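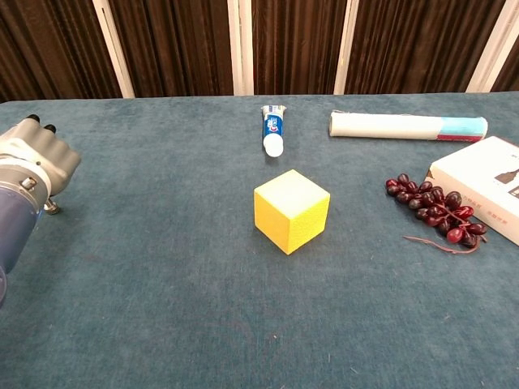

Does a Quiet Room Help You Remember? A Report on the Alcombe Study Hall Trial

Callum Sutherland
Introduction to Research Methods, final project
October 20, 2019

1. Why I picked this

Every study guide I have been handed since middle school says to find a quiet place. The Alcombe Hall handbook says it on page 2, and the posters by the elevators say it again in bigger letters. When I asked at the learning center where the advice came from, I was given a leaflet that cited another leaflet. I wanted to know whether students in my own building remember more when they study in silence, and whether I could show it either way with the time and money I had. I had no money.

I should say at the start that I expected to find no difference. I study in the dining hall and I do fine. A reader should keep that in mind when I get to the results, since a person who expects nothing is pretty good at finding nothing.

2. What other people have done

Most of what I read compared silence with music, or silence with recorded speech. Music studies were the least useful to me. The songs differ, the volume differs, and people who like to work with music on are mixed in with people who hate it. The speech studies hang together better. Hearing talk you can understand seems to get in the way of holding a list in order. Whether that tells us much about reading a chapter for a history quiz is a bigger jump than the study guides admit.

My class partner wanted to include the Kidier Focus Score, which is a phone quiz that gives you a number out of 50 after you tap some shapes. I took it twice in one evening and got two very different numbers, so we left it out.

3. Method

15 students from Alcombe Hall took part. All of them said yes to a sign-up sheet, which means they are the kind of people who say yes to sign-up sheets. Each one did two sessions, a week apart, in a different order depending on when they signed up.

In the quiet session they sat in the Hegazy Room with the door shut. In the noisy session they sat in the Trernotgate lounge during the dinner rush. Both times they had 7 minutes to study a list of 50 plain words, then a short break, then a blank sheet of paper to write down every word they could remember. There were two lists. I made them myself from a children's dictionary and tried to keep them equally easy, but I never tested that.

I had planned to measure the noise. The phone app I downloaded gave a reading for the shut Hegazy Room that would have been high for a street corner, so I dropped it and used the words "quiet" and "noisy" instead.

4. Results

Scores were a little better in the quiet room. The gap was small next to the gap between one student and the next, and several people did better in the lounge. If I take out the student who arrived late to the lounge session and rushed, the gap gets smaller still. I did not take that student out of the final table, because I only thought of doing it after I saw the score.

The order of the sessions mattered at least as much as the room. People tended to do better the second time, wherever they were sitting. A few told me they had worked out a trick by then, such as making a story out of the words. I wish I had run a practice round.

5. What I think it means

Not very much. A reader who likes the quiet room advice can point to my averages. A reader who doesn't can point to the people who went the other way. I don't believe either of them should be persuaded by 15 students and a word list.

There is also a problem I didn't see until I was writing this up. The Hegazy Room was quiet, but it was also cooler, brighter and farther from food. Any of those could have moved the scores, and my design can't pull them apart. The posters can't either, as far as I can tell, though they sound much more certain than I do.

6. If I did it again

I would keep everyone in one room and play the noise through a speaker, with one recording for everybody. I would use a real reading passage and test people the next day, which is closer to what a quiz asks of them. The learning center has offered the Hegazy Room again in January. I have asked them for the source behind the leaflet's source and am still waiting to hear back.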